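4.2 What the folding bench changed for the people beside it

We had gone to Prarholm expecting to write mostly about speed, and a good part of our early notes is indeed about how many towels went through in a shift. It was Evelien Dekker, who had the patience to sit at the folding bench through most of November, who first pointed out that the talk at the tables was hardly ever about speed. People talked about their wrists and their shoulders, and (at rather greater length, we must admit) about who now decided what a properly folded towel looked like.

Before the arm came to Prarholm, each of the 19 people on the linen floor folded in a way they had learned from whoever stood next to them in their first week. There was a house style, written up on a card by the sorting tables, but everyone we spoke to cheerfully agreed that the card and the towels had drifted apart years ago. The arm could not be taught by standing next to somebody. The team from Verstraete, who set it up, needed a single fold for each kind of cloth, and so the floor had to sit down together and choose. That took three long afternoons, and several people told us these were the first meetings about folding they had ever been asked to join.

The choosing brought out a great deal of knowledge that had never been written anywhere. Older terry, for instance, bunches when it is lifted by the middle, and an experienced folder will feel for the edge without looking. A mixed load is another matter again, as cloths of quite different weights and finishes come packed on top of each other, and straps or cords may lie across them. Figure 3 gives two views from the arm's wrist, the first with a basket of mixed items and a folded towel on the mat, the second with a terry towel close up.
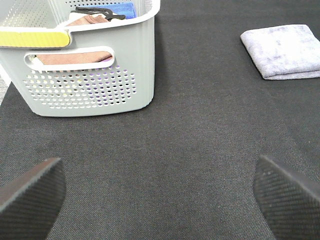
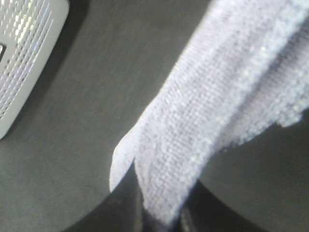

4.3 From folding to minding

Once the arm was in daily use, the job of the person at the bench changed its shape. At Lekelness, where we made our earlier visits, the worker beside the machine was called an operator and was given a separate badge. At Prarholm the floor settled on "minder", a word that came from the folders themselves, and the role goes round the whole team so that each turn at the bench lasts no more than two hours. We think the difference in name matters more than it might seem. A minder is still a folder, and goes back to the tables afterwards with opinions about the bench.

We logged 2524 handlings in the Grultell diary sheets, which the minders filled in by hand, and we are very grateful to them for it. The sheets were meant to record only the kind of cloth and whether the minder stepped in, but the margins soon filled up with remarks, and we have leaned on those margins heavily. Many of them are about waiting. Minders wrote that watching a towel being lifted slowly was more tiring than folding it themselves, and that the hardest thing to learn was keeping their hands at their sides. Others were glad of the rest, particularly towards the end of a shift, and one wrote simply that her thumbs had stopped aching and she would like the arm to stay, please!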